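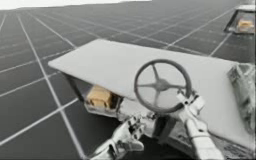 4.3 单手握盘条件下两种手部控制器的比较

前两节交代了抓取规划和臂的可达范围,这一节想慢一点,讲讲我们在整个项目里花时间最多、也最有感情的一组实验:右手握住方向盘并保持住,左手同时去接近车头的纸箱色箱体。任务的样子见图4,右手的手指绕在轮缘的右下段,左手停在箱体的下前方,手指微曲,还没有抓住任何东西。我们习惯把这个姿态叫作“分手位”,因为从这里开始,两只手就要各干各的了,而控制器之间的差别,也恰恰是从这里开始变得有意思。

先说为什么选方向盘。项目起步的时候,Ermira Shehu 建议用门把手,理由很充分,文献多,模型也现成。后来我们试了几周,发现门把手对多指手太宽容了,手指随便搭上去,靠几何形状就能卡住,控制器写得好一点差一点,结果看上去都差不多。方向盘的轮缘粗,截面接近圆形,手指包上去以后还可以沿着轮缘滑,也可以绕着轮缘转,要让它老老实实待在原处,就得真的把接触力管起来。再加上轮子本身能转,手一用力不均匀,盘面就跟着走,误差会自己暴露出来,这对做比较的人来说是件好事。

参加比较的两种控制器分别记作 P 型和 Z 型。P 型是关节位置跟踪,给每个指节一个闭合目标角,到达后维持不动,实现起来非常省事,我们早期所有的演示都靠它。Z 型是关节阻抗控制,目标角的设法与 P 型一致,但允许指节在受力时让开一些,让开的程度由刚度和阻尼两组参数决定。两者共用同一套抓取规划、同一套臂部控制、同一个控制周期,差别只留在手上。这一点我们反复检查过,Velimir Kolev 还专门写了一个脚本,在每次运行之前对两边的配置逐项比对,有一项不一致就拒绝启动。这个脚本救过我们不止一次,在此一并致谢。

4.3.1 仿真设置

所有试验都在 Groltisier 仿真环境中完成,车辆模型来自 Sasley 场景库,是一辆带平顶棚的白色小型车。顶棚我们保留了下来,没有为了方便观察而删掉。从上方看,它会遮住车内相当大的一片区域,用外部视角做调试的时候确实麻烦,可是将来若要接入视觉模块,这种遮挡迟早要面对,不如一开始就让大家习惯它。本节的控制器不使用图像输入,方向盘位姿和箱体位姿都直接从仿真器读取,因此遮挡不影响这里报告的任何数字。

地面是一大片带白色分隔线的深灰色面板,仿真中按刚性平面处理。同一地面上并排运行多个任务副本,图4右上角远处露出一部分的另一辆车就是其中之一,车里同样放着一个箱体。各副本之间不发生碰撞,随机种子相互独立。我们一开始担心副本太多会拖累接触求解的精度,于是挑了一批初始条件,在单副本下重跑,两边的握持时长没有出现值得报告的差别,这才放心地把副本铺开。

每次试验的流程如下。右臂先把手送到轮缘旁边的预抓取位,手指闭合,等指尖接触力稳定;随后左臂开始向箱体移动,移动过程中躯干侧会带来轻微的扰动,右手必须在扰动下保持握持。左手到达分手位后,我们在方向盘上施加一段正弦力矩,先小后大。力矩结束时,若右手至少有三根手指仍与轮缘接触,并且手掌相对轮缘的滑移不超过阈值,就记为成功。左手最后是否抓起箱体不在本节的评判范围内,那部分留给第5节。

4.3.2 结果

两种控制器合计进行了3,000次试验,各占一半,其中2,483次成功,总成功率为82.8%。在成功的试验里,有621次在力矩施加期间出现过短暂的脱指,即某根手指离开轮缘后又重新贴合。我们起初打算把这一类算作失败,讨论了很久,最后还是保留为成功,同时单独列出来。真实的人手握着方向盘时也会不断地松一下、紧一下,要求手指从头到尾一动不动,似乎对机器过于严厉了。

失败的试验中有49次来自接触求解发散,表现为手指与轮缘互相嵌入,随后被猛地弹开。这类失败与控制器优劣的关系不大,但我们没有把它们剔除。剔除之后数字会好看一点点,读者却要多费一番心思去弄清楚分母究竟是什么,我们觉得划不来。

就两者的对比而言,Z 型在大力矩段的优势比较明显。P 型的手指在目标角上顶得很硬,力矩一换向,受力就集中到一两个指节上,其余手指几乎只是摆在那里;Z 型则会让受力大的指节稍微退一点,把负担分给旁边的手指。小力矩段的情况要复杂些,P 型的滑移反而更小,盘面也更安静。Z 型在刚度偏低时会有一种缓慢的“爬行”,手掌顺着轮缘一点一点往下挪,单看几秒钟完全察觉不到,把曲线拉长才看得出来。Taras Levchenko 最早注意到这个现象,当时我们都以为是绘图程序出了毛病,还为此白白改了一个下午的坐标轴。

4.3.3 关于握持位置的一点补充

图4中右手握在轮缘的右下段,这个位置是规划器根据右臂的可达性选出来的。前臂从下方伸上来,手腕不需要大幅弯折,拇指一侧也有足够的空间绕过轮缘。我们也试过把握持点往上移,移到轮缘的右上段以后,手臂要伸得更长,手腕接近关节限位,两种控制器的表现都变差了,而且变差的方式很相像,这时候再谈手部控制器谁好谁坏,意义就不大了。因此本节的结论只适用于右下段及其附近的握持点,希望后来的读者在引用时能把这个前提一起带上。

轮辐也值得说一句。这个方向盘有三根轮辐,握持点如果离轮辐与轮缘的交接处太近,手指会搭到轮辐上,等于多了一个天然的挡块,滑移一下子就小了许多。刚看到这样的曲线时我们很高兴,高兴了大半天才发现是轮辐在帮忙。现在的规划器会避开交接处两侧的一小段轮缘,所有正式试验都遵守这一限制。

4.3.4 参数敏感性

Z 型控制器的刚度参数由 Viorica Kolev 手工整定,先在方向盘固定不转的条件下找到一个不抖的范围,再放开转动自由度细调。整定过程谈不上优雅,我们也承认,换一个更有耐心的人或者换一种自动搜索的办法,也许还能再好一些。就目前的经验看,刚度对结果的影响大于阻尼,近端指节的刚度又大于远端指节。近端一旦调得太软,整只手会像没有睡醒一样从轮缘上滑开;远端软一点则无伤大雅,有时还能减少指尖的弹跳。

P 型没有这些参数可调,只有闭合目标角的过盈量需要选择。过盈量加大以后握得更紧,求解发散也随之增多,我们最终取了一个偏保守的值,并在全部试验中保持不变。对于只想尽快跑通任务、力矩扰动又不大的使用者,P 型仍然是我们会推荐的起点。第5节中左手抓箱体的试验,右手一律采用 Z 型控制器,参数与本节相同。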